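Pale table top, oil or hard wax? Getting two different answers

Forum: Finishing and care

tkachuk_r
25 August 2023
I bought a table secondhand with a pale blond top. Fine straight grain, light all over, and I'd like it to stay that way. The seller said it had "some oil on it" and couldn't say which. The shop in Daronow that I called wants me to use Ponach, a wax they stock, and says it won't yellow. The guy at the counter in Cirnden says every oil and every wax yellows and I should leave it alone. One of them is wrong and I'd like to know which before I put anything on it. We eat at this table and I work at it too.

blondwoodbill
Go with the wax. I did mine in October and it still looks like it did the day I bought it.

suqin_j
Bill, that's less than a year. Come back when it's had a few summers by a window. I don't believe any can that says non-yellowing. Pale wood darkens by itself in daylight, finish or no finish, and then people blame the last thing they wiped on. Or they praise it, if they happen to keep the curtains shut.

Rostyslav, what happens if you put a drop of water on it and wait 15 minutes? If it beads up there's still something on there and you may not need to do a thing.

tkachuk_r
Did the water drop. It beaded in the middle and soaked in near one end, where I guess people sat. So it's patchy. I can't see the difference when I look straight down at it, only feel it with my hand. 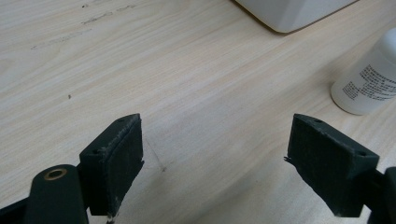

I'm also not sold on sanding the whole top to fix one end. The wood looks fine to me and I don't know if it's solid or veneer. The seller said solid, but the seller also said it was oak, and I have my doubts about that too.

old_shavings
Get underneath with a flashlight and look at the end grain. If the lines on top carry on down over the end, it's solid. If there's a strip glued on the end, you could be looking at veneer, and I wouldn't go near it with a power sander. As for oak, I've seen ash and even birch sold as oak. Sellers say oak because buyers ask for oak.

blondwoodbill
You're all making this too hard. Scuff it with 1000 grit, wipe it down, two thin coats, done.

suqin_j
1000 grit under an oil is too fine if you ask me. You're polishing the surface and then wondering why nothing soaks in. And two coats of what? He doesn't know what's under there. Try it on the bottom first and leave it a week.

blondwoodbill
Mine soaked in fine.

zoega_kitchen
My parents' table is a Zoëga from a long time back and it never got anything except soap and water. It went a bit gray at the edges. Not ruined. I'd take gray over orange.

old_shavings
Soap works if you keep it up. Most people do it twice and quit.

tkachuk_r
Looked underneath. The lines run over the end, so solid, I think. I'm going to put the wax on a patch on the bottom and a second patch with nothing, and lean it near the window if I can get it turned over. I'll post again when there's something to see.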